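Una gaveta para cada cosa

En el taller de reparaciones Trosari las herramientas pequeñas ya no cuelgan de la pared. Femi Oyelaran retiró el panel perforado en junio, después de comprobar que la mitad de los ganchos llevaba meses vacía y que los destornilladores acababan siempre repartidos por las mesas.

Las sustituyó por gavetas de plástico azul, de las abiertas por arriba que suelen usarse para tornillería. Compró 18. La regla es sencilla: lo que se está usando vuelve a su gaveta, y la gaveta se queda en la mesa hasta que termina el trabajo.
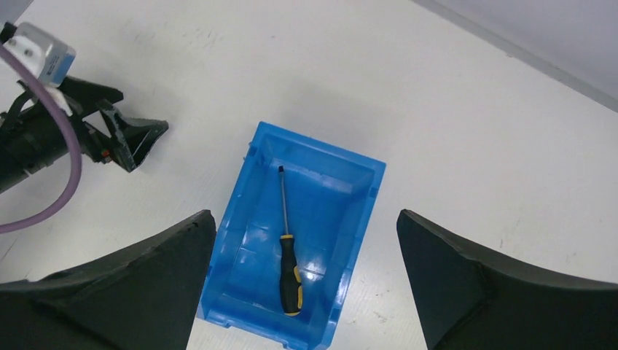 El destornillador plano es el que más se mueve. Sirve para abrir carcasas y soltar bornes, y también para levantar tapas de pintura, aunque Oyelaran preferiría que no. «La punta se redondea y luego patina en el tornillo», explica. Los de mango negro y amarillo se distinguen bien sobre el azul y se encuentran de un vistazo al recoger.

Las gavetas traen delante una ranura para la etiqueta. En Trosari se escriben a mano, con letra grande, y se cambian cuando cambia el contenido. Las que guardan piezas sueltas aguantan hasta 2 kilos. Las llenas van abajo.

Recoger lleva 10 minutos, a última hora de la tarde. Antes se hacía una vez al mes y ocupaba la mañana entera. El panel perforado sigue en el almacén, apoyado detrás de la puerta.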